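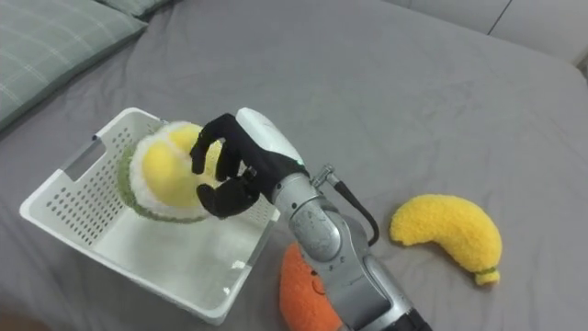

The hot water in the apartment used to take 54 seconds to reach the bathroom sink. I know the number because I timed it every morning for most of January, from a cold start, with the valve fully open and the kitchen tap closed. After the changes described in this post it takes a bit under half that, and most of the gain came from one section of pipe.

The heater is a Soltov tank unit in the hall closet. It feeds a trunk line that runs above the kitchen, drops behind the refrigerator, and then comes back to the bathroom under the floor. Whoever laid it out in the first place served the kitchen first and treated the bathroom as an extension. The straight-line distance from tank to sink is short. The pipe distance is over four times that.

Delay at a tap depends on two things: the volume of water standing between the tap and the tank, and the flow rate at the tap. Volume goes with the square of the inside diameter, so a wide pipe is expensive in this respect. The trunk was 3/4 inch the whole way, including the last leg, which serves one sink and nothing else. A 3/4 inch line holds a little more than twice what a 1/2 inch line of the same length does. The aerator on the sink was a low-flow type, so the water in that wide pipe was being drained through a very small opening.

There were three options. A recirculation pump would have fixed the delay completely, but it needs an outlet near the tank and keeps the pipe warm all day. A small point-of-use heater under the sink would have needed its own circuit. Repiping the last leg was the least interesting and the cheapest, so I did that.

The new leg is 1/2 inch PEX, taken off the trunk at a tee just past the closet wall and run directly to the bathroom through the ceiling void. I used Grindach crimp fittings for the tee and the two elbows. They went on without trouble, although the rings are a tight fit over the pipe and the instructions assume a tool I did not have. The old leg was capped at the trunk end as close to the tee as I could reach. A long capped stub holds stagnant water and I did not want one.

Insulation went on the whole accessible run, the usual gray foam sleeve, with the joints taped. It does nothing for the first draw of the morning. It does help the second, if that comes within half an hour or so.

I logged the meter as well. It read 2491 when I started and I meant to compare two equal periods, but the shower valve was replaced partway through and the comparison is worthless. I have left it out.

Two things remain. The shower still comes off the old route and still takes as long as it ever did. Moving it means opening the tile side of the wall, which will wait until the tile has to come up anyway. The pressure at the sink also dips slightly when the dishwasher fills. I suspect the stop valve under the kitchen counter, an old Dronodmont quarter-turn that no longer opens all the way. A replacement is on order.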